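January, bench notes, jars + utensils
Wash-up and sorting, low table by the couch 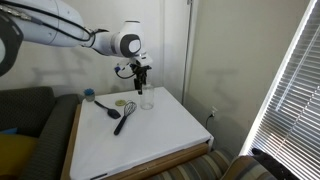
Trying to get the kitchen odds and ends sorted before Widad needs the table back at 4:30. Clear glass jar is the keeper, want it for the dry starter mix. Check the rim for chips w/ a fingertip before anything goes in. Sneha says 700 ml, the sheet says 1,000. Measure it w/ water, don't trust either.

Small jar, blue lid: leave the lid ON. Kekeli wants it kept as is til she's written a label. Yellow-green disc, does it fit the big jar?? Try it. If it's no good ask Bernice if she has a spare, she ordered a pack of 12 from Ankrah last time and they ran a bit small.

Spatula - black one, ok for scraping down the sides. Flat round head, should be fine in a wide mouth but not sure about getting under the shoulder of the jar. Whisk is for the slurry only. Rinse right after, the stuff sets like glue betwen the wires (see page 17, my fault).

White top marks easily so no turmeric on it, Kofi!! Yellow cushion goes back to Widad's end of the couch when we finish.

To do
- label tape, we're out
- hot wash for the whisk
- ask Sneha were the 700 came from
- move dry mix over once jar is measured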